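Notes for the Prindedden evening, Meron Ambaye
Title: Can a machine do the chores yet?

Start with hands up. Who here would hand over the washing up tomorrow? (Wait for the laugh, then ask about ironing.)

My answer is "some of them, on a good day", and I find that thrilling! When I began at Leinonen we were pleased if an arm could find a cup at all. Last October we logged 3,155 tries at one small job, putting a thing away in a bin, and the arm managed 1,246 of them. Say both numbers slowly. People do this job half asleep.

Why so hard? Talk about the sponge. It squashes, it slides, it looks different every time you drop it. Then the Grarnia shop floor, where the parts are all alike and the arms do far better. Tell the Irkville story here if we're running early, skip it if it's past eight.

Next, practice. We do a lot of it in simulation, where you can run 1,000 goes overnight and break no plates. Furniture, floor, light, shadows, all made up by the computer.
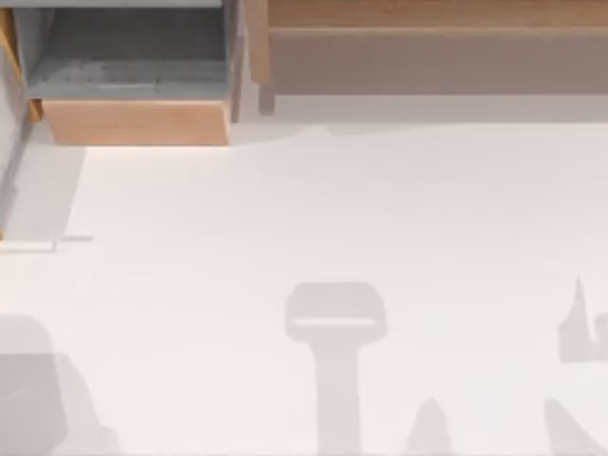

What I love is how much carries over to a real kitchen, and how much still doesn't. Friction is the big one. So is clutter: we tried 17 kinds of mess and the arm coped with the tidy ones (pause).

Then on to cost, two minutes at most. Leave plenty of time for questions, somebody always asks about folding sheets. Short answer: pillowcases first.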